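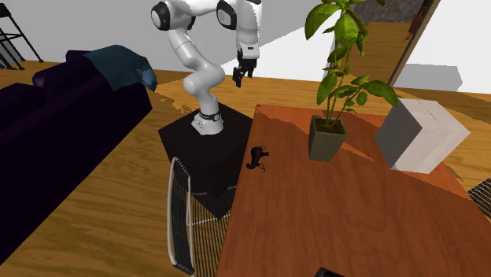
ok I finally finished reading up on the salt caravans and I have to talk about them somewhere, so you're all getting a thread

Starting point: for centuries, big slabs of rock salt were cut out of the ground in the middle of the Sahara and carried south by camel to towns along the Niger River. Taghaza was the famous mine, way up in what's now northern Mali. Later on the digging moved to Taoudenni.

Taghaza is the one Ibn Battuta complained about. He stopped there in the 1350s on his way to the Mali empire and he did NOT enjoy himself. Houses built of salt blocks, roofs made of camel skins, no trees, awful water, flies everywhere. He still wrote it all down, bless him

The part I keep going back to is the building. You live in a place with no wood and no decent stone, so you stack up the thing you dig. It hardly ever rains out there so the walls can stand for ages. I read that bit to my sister over the phone and she asked what happens if you lick the house

I got into all this through a talk at our library in January by Abdelghani Ghoneim. He spoke for 40 minutes with no notes and then took questions until they started turning the lights off (I asked two, sorry to the man behind me)

His big point was that we picture a caravan as a line of camels going from A to B, and it was closer to a moving business with credit, partners, guides, people paid at different stops. Somebody had to know every well on the route. If a well had gone dry you could lose everyone.

He also passed around a copy of a family account book, the Benjelloun papers he called them, with 70 loads of salt listed on one page. Some have a little hook mark next to them. He thinks the hook means the slab broke on the way, and a broken slab sold for less. I love that so much??

Side note, the mines were worked by enslaved people for a lot of this history and the food had to be hauled in from days and days away. If the supplies came late, people starved. A lot of the popular books rush past this and go straight to the gold. Please don't skip it

Speaking of gold! You will see the line that salt was traded for its weight in gold. Ghoneim made a face when someone brought it up. Prices went up and down a lot depending on where you were and what year it was, and salt got more expensive the farther south you carried it. "Pound for pound" makes a nice poster and that's about it

Then in the 1500s Morocco and Songhai started fighting over Taghaza, and the miners ended up moving to Taoudenni, which is closer to Timbuktu. Salt is still cut there! Some of it goes by truck now and some still goes by camel

Correction to my third post, a couple of you asked: he got to Taghaza in 1352. I wrote "the 1350s" because I was too lazy to get up and check the book

Next on my pile is something on the date palm towns farther north. If you know a good one on wells and water rights out there, send it my way, I've got 6 weeks on my library card before they make me bring everything back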